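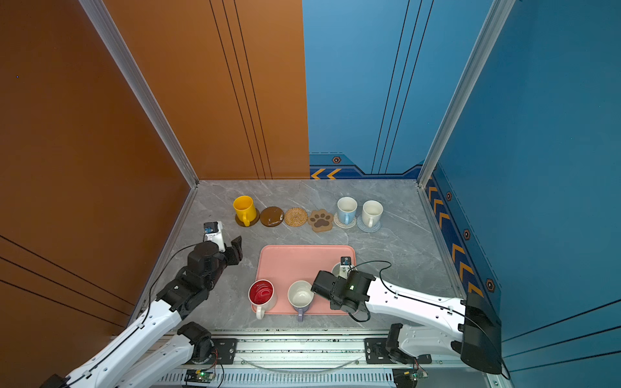

Flilitik filed to go public on August 23, 2020, and by lunchtime everybody I know in Plomstead had an opinion on the price. Mine is that I would like to see the price first. The filing leaves it blank, along with the number of shares and anything else a buyer might want to know.

The company sells software that helps small firms chase unpaid invoices. It has 4,000 paying customers and, according to the filing, a "deepening relationship" with each of them. That is a lot of relationships for a business that until quite recently was late paying its own landlord. The late rent is on page 108, in a footnote, where late rent goes to be forgotten.

To be fair to Flilitik, it does have sales, and they are growing. So are the losses, at a slightly brisker pace, and the filing describes this as investment. I have been investing in takeaway curries along the same lines for years and look forward to my own flotation.

The obvious comparison is Benavides, which listed in August last year at 100 a share, touched heights that made its backers giddy, and has since settled at a level they prefer to discuss in terms of the long view. Benavides also had a blank where the profit should be. Its prospectus used the word "platform" so often that I gave up marking it and ran out of ink anyway.

What the bankers want you to notice is the market Flilitik could one day serve. There is a map. Jurkimville is on it, shaded dark green for opportunity, although the company has one office there and is trying to sublet it.

Staff get options, mostly locked up until next year, and the founders get shares with ten votes each — the usual arrangement, in which the public supplies the money and is thanked for its interest. Ordinary investors can apply through their brokers, with a minimum order of 500 shares. I shall be reading the footnotes again before I do anything, starting with page 108.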